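Sharing the wrapping bench with a two-arm cell

At Skandisley we wrap artificial roses for shops, and in October the bundling step moved to a pair of robot arms. I love working this way! Your job changes from taping stems all shift to setting up, teaching and checking. These steps get a new person going.

1. Clear the mat. Leave the arms room to reach the stems and the tape.

2. Stand the tape dispenser near the middle, with the bouquet to its right. Keep the stems pointing toward the front rail.

3. Check both grippers. Open and close each one before you start – a slow finger is easier to fix now than with a rose in it.

4. Teach by hand. One person holds the controllers and moves gently. Rutilio Bautista taught 283 bundles before he let anyone rush him, and his are still the smoothest.

5. Swap roles after six bundles. Teaching is tiring, and the person watching often spots things first (a twisted stem, mostly).

6. Write up anything odd in the Clirkum log. Folasade Adeyemi reads every note, and two of our best changes came from wrappers.

Wrappers still choose the colors and do the ribbons by hand.

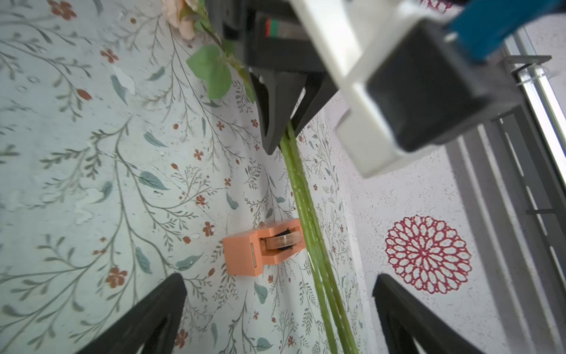
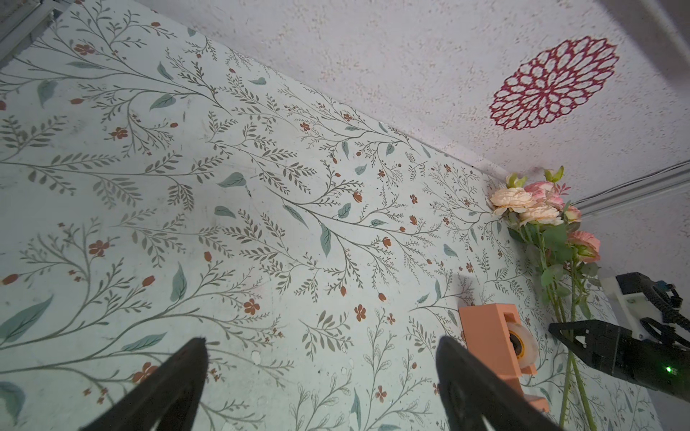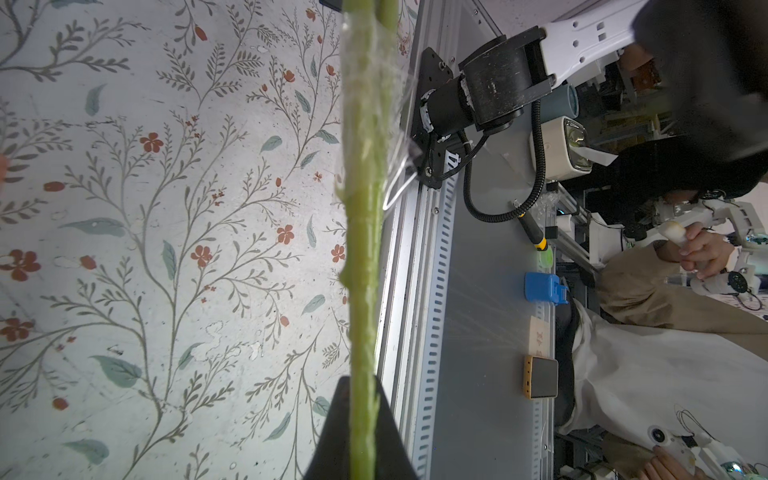
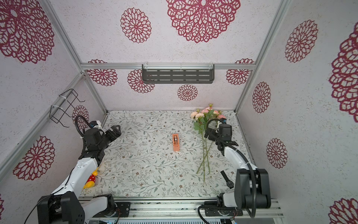 The two-arm cell at Skandisley. Last picture: both arms, with the tape dispenser and roses on the mat.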